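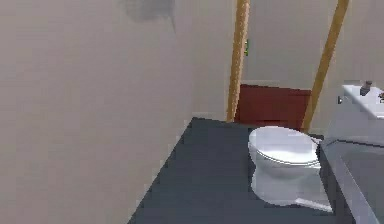
**Skinavance paint returns to Sirnby, in one color, after popular complaint**

SIRNBY, 2019-08-18 — Luven, the paint maker whose last product launch was a slightly larger lid, will bring back its Skinavance interior wall paint next April. The paint was dropped from the range two years ago on the grounds that it was beige. Customers had apparently known this when they bought it.

Luven received 1,714 letters and emails asking for its return. Of these, 118 were from the same household in Sirnby, which has a long hallway and a strong opinion about it. The company has read them all and would like the household to know that it may stop now.

"We spent a lot of money teaching people to want teal," said Kumiko Amano, head of color at Luven. "They were very polite about it. Then they went home and asked where the beige was."

The new Skinavance is a matte, water-based paint for living rooms, halls and stairwells. It covers in two coats and can be wiped down with a damp cloth after nine days. The old version could be wiped down too, although some of the paint tended to leave with the cloth. Hiếu Hồ, who runs the Luven test room, has spent the past year fixing this with the help of coffee, crayons and a bicycle tire.

"The bicycle tire was the hard one," said Hồ. "I also had to buy a bicycle, and accounting still has questions."

A first batch of 700 cans will go on sale through the Ozoliņš hardware stores, where staff have been asked not to call the color "oatmeal," "sand" or "fine." Its official name is Skinavance Beige. A naming agency suggested several others and has been paid.

Sample cards are free at all Ozoliņš counters. Customers holding unopened cans of Luven teal may exchange them until the end of April. Opened cans are the customer's own business.

**Press contact:** Luven press office, Sirnby. Closed for lunch.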